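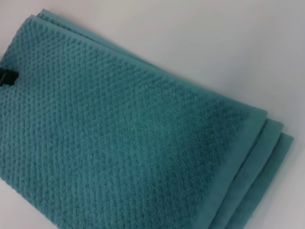 4. Folding the bath towels

Guest Linen > Set-Up Guide > Towels and Mats

For the teal bath towels with the bumpy weave and the flat woven band. Hand towels are in section 5, mats in 6. Don't mix the methods, the stacks come out different widths and won't sit right on the Mivance shelf.

Before you start

Clear a flat surface. Wipe it, let it dry. Towels must be fully dry too, check inside the seams and along the band, that's where damp hangs on longest. If in doubt, another ten minutes on low.

CAUTION: No fabric softener on these. It flattens the nubs and the towel stops soaking up water. If a batch has been softened by mistake, rewash warm with no detergent before folding.

Steps

1. Hold the towel by two corners on a short side and shake it out hard, twice. Lifts the loops.

2. Lay it flat, bumpy side down. Smooth from the middle out with your forearm. Don't pull on the band, it's a tighter weave than the rest and it will ripple if you stretch the towel next to it.

3. Check for snags. A pulled loop gets snipped level with small scissors. Never tug it, you'll open up a whole row.

4. Fold in half, short side to short side. Line up the two bands first, then the corners. If the corners won't meet, go by the bands and let the corners be a little off.

5. Fold in half again the same way. Press down along the fold with the side of your hand.

6. Now bring the long sides in. Left third over, right third on top of it. Bumpy side should be facing out all the way around. If it isn't, you started with the wrong side down, go back to step 2.

7. Turn the towel over so the loose edges are underneath. Run your hand once along the top, in the direction of the rows. Done.

Note: A finished fold has one clean rounded edge and one edge where the layers show. The rounded edge goes to the front of the shelf. Always. Guests grab from the front and the layered edge drags open if it's facing them.

Note: Left-handed folders can swap left and right in step 6. Makes no difference to the stack as long as you do the whole stack the same way.

Stacking

8. Put the first towel down with the rounded edge toward you. Next one directly on top, same direction. Don't alternate.

9. Stop when the stack reaches the line marked inside the shelf upright. Taller than that and the bottom ones get crushed and come out with creases accross the weave.

10. Push the stack back until it touches the rear stop, then square up the sides with both palms.

CAUTION: Do not push towels down to fit one more in. Start a new stack or use the Inthorpe closet, upper shelf.

Rotation

Clean towels go in at the bottom, take from the top. Yes it's a nuisance lifting the stack. Otherwise the same few towels get washed over and over and fade ahead of the rest, and this teal shows it.

Anything faded, thin, or with the band coming loose at the seam goes in the Pascual bin for rags. Write it on the linen sheet, item code 219. Do not use code 168, that is hand towels and the reorder will come through wrong.

If it doesn't look right

Fold is fat in the middle: layers bunched at step 5. Open it back to step 4, smooth, fold again.

Stack leans: bands all piled up on one side. They're not as thick as the rest of the towel. Check every towel is facing the same way, usually one has been put in backward.

Towel feels stiff: over-dried, or too much detergent. Shake out and rub the surface lightly by hand. Still stiff, rewash with half the detergent.

Lint on other linen: new towels. Wash them by themselves the first 3 times.

Band is wavy after the dryer: lay flat while still warm and smooth it with your palm, short side first. Iron only if you have to, low heat, on the band only. Keep the iron off the bumpy part.

Questions about the shelves or codes, Frauke Böttcher at the Hirnstead linen room, ext. 654. Leave a mesage if no answer, with the shelf number.

Next: 5. Hand towels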